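Culalero Basket Set: README

Last updated September 29, 2019
Maintained by Tanko Iyamu and Kyu-ri Oh, Kumstead

What this is

Culalero is a set of short recordings of small soft household items being put into a woven basket on a white table and taken out again. We made it to study everyday tidying. The release has 2167 recordings, sorted into 11 folders by type of item.

The basket

One rectangular wicker basket is used all the way through. It has a thick rolled rim and no lid. We picked it at a home goods store in Odthorpe after trying a plastic tub, which slid too easily on the tabletop. Items go in over the rim, one at a time.
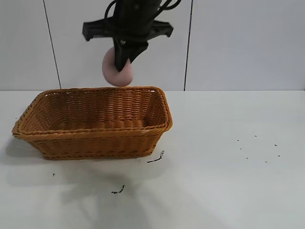 Can I use a different basket if I want to add recordings of my own?

You can, but put them in a separate folder and write down the inside length, width and depth. Results from baskets of different sizes should not be averaged together.

The items

Everything in the set is soft or light enough to drop without damage. Sponges, folded cloths, small cushions and rolled socks make up most of it. Items over 300 grams were left out. Each item has an entry in items.txt with its weight, its main color and the folder it belongs to. Colors are plain words such as pink, gray or tan. Kyu-ri did the color names, and a few of the pale ones could be argued either way.

Placement rules

An item counts as put away when it rests fully inside the basket. Hanging over the rim is marked "partial." If it lands on the table, the recording is marked "out" and kept. The basket may be turned or shifted between recordings, so don't assume it is in the same spot each time.

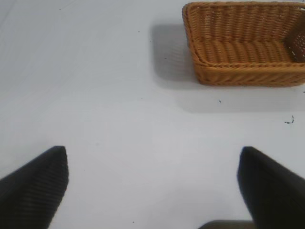
Shifts during a recording are marked "moved" in the notes column. There are 140 of these, most of them in the cushion folder. The wicker is light, and a bump on the rim is enough to push it.

Known problems

The tabletop has small dark specks that were not cleaned off between sessions. Two folders, towels and towels_b, overlap and will be merged in the next version. The Choo folder is named after the shop where those items were bought and should be treated as mixed.

Corrections go to Tanko. Please include the folder name and recording number.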